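Field collection notes: the chopstick task, January
Indovel data group, Salem office

The home kitchen series has moved to thin objects. Cups, lids and bowls gave us enough examples last quarter, and the grasp model now handles them at a rate we can live with. Chopsticks are a different matter. The contact patch is narrow, the stick rolls when the pads close off center, and two sticks lying together look like one wide object from many wrist angles.

The target for this task is 3000 accepted episodes across all kitchens. An episode is one stick, from approach to release. Collectors work with a hand-held gripper in each hand, and each gripper records its own view, jaw opening and pose track. The task sheet has three start states: sticks standing in a holder, sticks lying flat and apart, and sticks lying flat and touching.

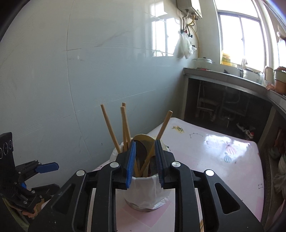 Start state A is the slowest to annotate. The upper part of the stick is in plain view while the lower part is hidden by the holder wall, so the label for stick angle has to be taken from the exposed length alone. Chibuzor Usman has revised the annotation guide to say this outright. If less than a third of the stick is exposed, mark the angle as unknown and keep the episode. Other utensils may stay in the holder during state A. They count as clutter and get no grasp label.

Kitchens are left in their normal condition. We ask households not to clear counters before a session, and collectors are told to leave stored items where they find them. Camera exposure is locked at the start of each session. Windows are the main trouble here, and a session with a strong window behind the work gets a note in the lighting field so that it can be sampled separately. 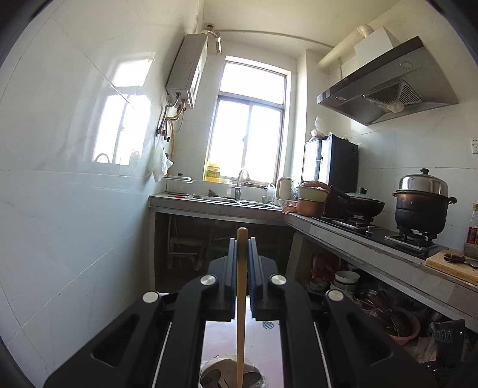
The carry segment is also recorded. Earlier tasks cut the episode at lift, which left the model with few views of a held object against a distant background. For chopsticks the episode now continues until the jaws open again. A pause of more than 10 seconds ends the episode and the remainder is discarded.

Rejected episodes so far come to 310. Most fall under two codes: R2 (stick slipped and was regrasped without a marked break) and R5 (pose track lost when the wrist turned toward a blank wall). Hiu-tung Shih is checking whether some of the R2 group can be split into two usable episodes.
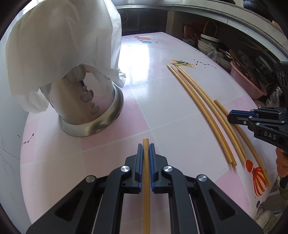 Does it matter which stick is picked up first when several are lying together?
The order is left to the collector, but it should vary between runs. If the outer stick is taken first every time, the model learns the position and ignores the spacing.

State C, sticks touching, needs the most attention from collectors. Close the jaws slowly. If a neighbor moves, continue and finish the episode; a disturbed neighbor is useful data. If two sticks come up together, finish, release, and enter code D1. Do not shake one loose.

Both grippers may be over the table at the same time. The left and right streams are stored as a pair with a shared clock, and the Wotar import tool will refuse a pair if the offset between them is over 70 milliseconds. Collectors who see this message should restart both units before going on. 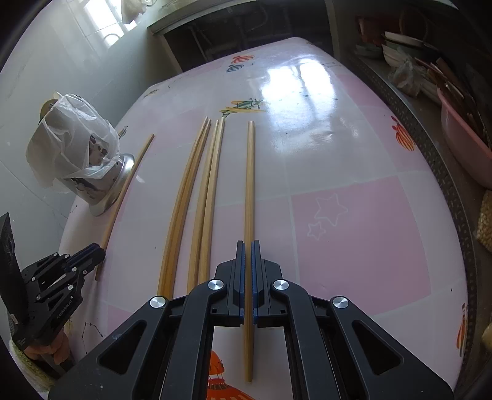

One chopstick held upright in the jaws, with a second gripper at the left of the table.

Guide version and code list are in the shared folder under Pleredberg. Questions on annotation go to Chibuzor Usman, questions on rejected episodes to Hiu-tung Shih. Shuk-fan Su is taking requests for replacement finger pads.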